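Shared kitchens and the washing-up: a conversation with Selamawit Abera

Published 29/11/2021
Residential Services, Fundton

Selamawit Abera has been responsible for the shared kitchens at Fundton since the residence opened its second building. In that time she has rewritten the kitchen guidance four times, most recently in May, and the section on washing-up has grown with each version. We met in her office on the ground floor to discuss the current edition and the questions residents continue to raise about it.

The residence now accommodates 301 people, and almost all of them cook for themselves. "When I began, the guidance on dishes was a single sentence asking people to leave the sink clear," Ms Abera said. "People did leave the sink clear. They put everything on the worktop beside it, and it stayed there until the weekend."

The revised guidance asks that each kitchen keep its dish rack on the table and not on the draining side of the sink. Ms Abera acknowledged that the change was unpopular at first. Tables were regarded as places for eating, and several kitchens moved the rack back within a week. Her view is that a rack beside the sink is treated as storage. "If it is on the table, you have to empty it before you can sit down to supper. I would like to claim there was more to the idea than that."

Plates are to stand upright between the prongs, with bowls and cups tilted so that water does not collect in the base. Chopsticks and other long utensils go lengthwise at the side. Trays are kept next to the rack for items that are already dry and waiting to be put away. The guidance does not specify which tray should be used for what, and Ms Abera has resisted requests to label them.

Asked about the cost of replacing crockery, she referred to the annual kitchen budget of 3,944 pounds, of which 1,000 is set aside for plates, bowls and cups. The sum was fully spent in each of the past two years. "Breakages happen in the cupboard more than in the sink. Somebody stacks a wet bowl on a wet plate, and the next person pulls out the one underneath."

The residence buys its racks from Brindo, and previously used a folding metal model which Ms Abera described as satisfactory for glasses and poor for anything heavier. The present plastic racks are rinsed weekly and scrubbed once a month, a duty which rotates among the residents of each floor. Réka Kun, who represents the upper floors at the termly meeting, has asked that the scrubbing be moved to the cleaning contract. Ms Abera has agreed to obtain a price but made no promise. "I can see the argument. I also know what was living under the old racks when no resident ever had to lift one."

A further edition of the guidance is expected next year. It will deal with baking trays, on which the present text is silent.

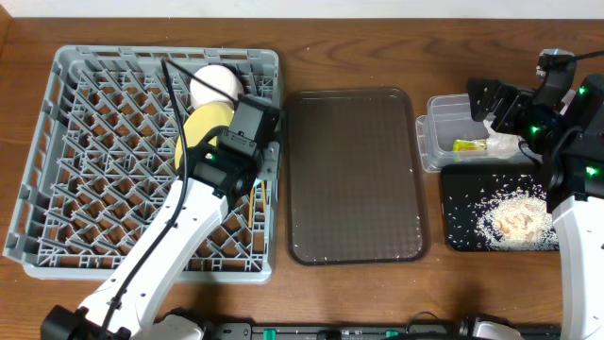 Natnael Yilma writes that the rule about the table works well enough in the larger kitchens, but that on his floor the table seats only four and the rack takes one of those places at every meal. He would like the next edition to allow smaller kitchens to choose for themselves, provided the rack is emptied by evening.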